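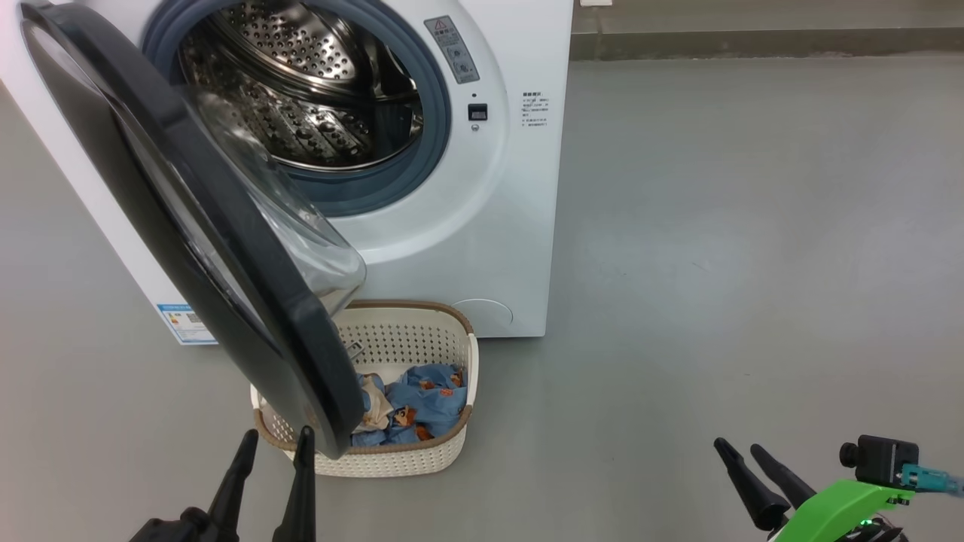 # Türmanschette und Laugenpumpe am Frontlader reinigen

Die Anleitung gilt für Frontlader mit Pumpenzugang hinter der Sockelklappe. Modelle ohne Klappe müssen von unten oder von der Rückseite geöffnet werden und sind nicht Gegenstand dieses Textes.

## Material

- flache Schale, Bauhöhe höchstens 4 cm
- zwei saugfähige Tücher
- weiche Bürste (alte Zahnbürste genügt)
- Zitronensäure, als Pulver
- Taschenlampe

## Vorbereitung

Programm beenden, Netzstecker ziehen, Wasserhahn schließen. Nach einem Kochprogramm mindestens 2 Stunden warten, die Restlauge im Pumpengehäuse kühlt nur langsam ab. Die Trommel muss leer sein.

## Manschette

1. Tür ganz öffnen.
2. Untere Gummifalte mit zwei Fingern nach vorn ziehen und Fremdkörper entnehmen. Haarnadeln und Münzen liegen fast immer am tiefsten Punkt.
3. Falte umlaufend auswischen. Bei grauem Schmierbelag mit warmem Wasser und etwas Spülmittel bürsten.
4. Ablaufbohrungen in der Falte prüfen, sofern vorhanden. Verstopfte Bohrungen mit einem Holzstäbchen freimachen, kein Metall verwenden.
5. Dichtfläche am Türglas abwischen und trocknen.

Schwarze Punkte, die sich mit der Bürste nicht lösen, sitzen im Material. Chlorreiniger hellt sie auf, macht das Gummi aber auf Dauer spröde. Bei Rissen die Manschette tauschen.

## Laugenpumpe

1. Sockelklappe mit einer Münze oder einem flachen Schraubendreher aushebeln.
2. Schale unterstellen. Falls ein Notablaufschlauch vorhanden ist, zuerst diesen herausziehen und entleeren.
3. Filtereinsatz eine halbe Umdrehung gegen den Uhrzeigersinn lösen, Wasser ablaufen lassen, Schale bei Bedarf leeren. Erst dann ganz herausdrehen.
4. Flusen vom Einsatz entfernen, Gewinde und Dichtring abspülen.
5. Mit der Lampe in das Gehäuse leuchten. Das Flügelrad muss sich von Hand drehen lassen; ein ruckartiger Lauf ist durch die Magnete bedingt und kein Fehler.
6. Einsatz bis zum Anschlag eindrehen. Verkantet er, nochmals ansetzen.

## Leerlauf

Wasserhahn öffnen, Netzstecker einstecken. 2 Esslöffel Zitronensäure in die Trommel geben und ein Baumwollprogramm ohne Wäsche bei höchstens 40 °C starten. Bei höheren Temperaturen kann sich schwer lösliches Calciumcitrat bilden. Während des Wassereinlaufs den Filterbereich auf Tropfen kontrollieren, die Klappe bleibt so lange offen.

## Intervalle

Manschette nach jedem Waschtag trockenwischen, Filter alle zwei Monate öffnen, bei Tierhaaren monatlich. Tür und Waschmittelfach zwischen den Waschgängen einen Spalt offen lassen.

Korrektur zum Abschnitt Laugenpumpe, Schritt 2: Hinweis auf den Notablaufschlauch ergänzt nach Zuschrift von Leonor Teixeira.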